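Before you sign for a small remodeling job: some tips from a skeptic

Filed under Household Tips, Paperwork

Most advice on hiring someone to redo a kitchen or a utility room tells you to get three quotes and go with your gut. I have had three quotes. They were for three different jobs, and my gut picked the one with the nicest folder. The tips below are what I would rather have read first. I am a homeowner in Sedville with one finished kitchen and one half-finished workshop, and I am no lawyer, so check anything with a dollar sign on it against the rules where you live.

Read the page called "scope" first

The price is on the last page and everyone turns to it. Turn back. The scope should say what gets taken out, what gets put in, and who hauls off the old stuff. "Install cabinets as discussed" is worthless. Discussed by whom? If you talked about soft-close drawers, the words "soft-close drawers" need to be on paper. My first contract with a firm called Vemwood had a scope of four lines, and two of those were about parking.

Be wary of the word "allowance"

An allowance is a guess at what something will cost, put there so the total looks like a total. Mine had 1,000 dollars for a countertop. The countertop I had pointed at in the showroom came to 2,881. No one had lied to me, exactly. Ask for every allowance to be listed in one place, then go to the store and price the items yourself before you sign.

Tie payments to things you can see

"Second payment due week three" means you pay in week three if the room is still a bare shell. "Second payment due when base cabinets are fixed and level" means something. Carry a level. Builders who mind being checked with a level are telling you something too. I have read that a large deposit is normal because materials must be ordered. Maybe so. Ask for the order confirmation and see how quickly it turns up.

Changes go on paper, even the tiny ones

Everyone says this and hardly anyone does it, me included. You are standing in the doorway with coffee, you say it might be nice to have an outlet over there, and three weeks later it is a line on the bill. A change slip needs four things: what, how much, how many extra days, two signatures. The back of an envelope will do. A text message is better than nothing, but I would not want to lean my whole case on a thumbs-up.

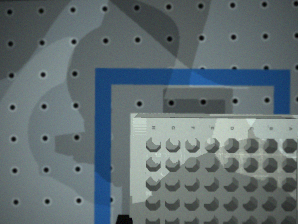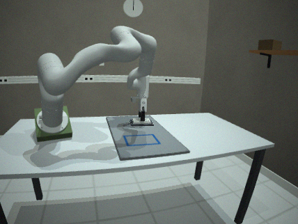
Arben Berisha wrote in to say I am too hard on text messages. He settled a dispute over a sink with a string of them and never had to raise his voice, and he thinks most people will never fill in a slip, so a text with a price in it beats a form in a drawer. Fair enough. I would still print them.

Do not put much faith in the finish date

A finish date with nothing attached to it is a wish. Mine was in February, and February went by quietly. You can ask for a set amount off for each day past the date, but many small outfits will refuse, and those that agree may add a cushion to the price to cover it. What worked better for me on the second job was holding back part of the last payment, 55 dollars short of what I had asked for after some haggling, until the punch list was done. It kept the phone calls coming in my direction for a change.

The punch list

Write it yourself. Walk the room in daylight with painter's tape and stick a bit on every fault. Open each door and run each tap. Look at the inside corners of cabinets, where the caulk tends to get creative. Date the list and have both sides sign it. My list for the kitchen had 28 items on it, and I was told this was a lot. I don't know. They were all there.

Find out who is really coming

The man who gave you the quote may never touch a tool in your house. That can be fine, but ask for the names of any trades he brings in, and ask whether he has paid them. In many places an unpaid plumber can put a claim on your home even if you paid the main contractor in full. The paper you want is a lien waiver, and you want one with each payment. I was told these were "not really done around here." They were done once I asked a second time.

Warranties

"One year on workmanship" sounds solid until you ask when the year starts. Signing? Last day on site? Final payment? Get it written down. Also ask who you call if the firm changes its name. A neighbor had a floor put in by an outfit named Hartono, and when it lifted, the number rang through to a different business that had never heard of her floor.

Things I would skip

Fancy contract templates sold online. The one I bought ran on for pages about cranes.

Star ratings. Call two past customers instead, and ask what went wrong, which gets you further than asking if they were happy.

The handshake discount for cash. You save a little and lose your receipt.

Keep all of it in one folder, with photos of the walls before they are closed up. Mine sits on top of the fridge, next to the manual for the oven.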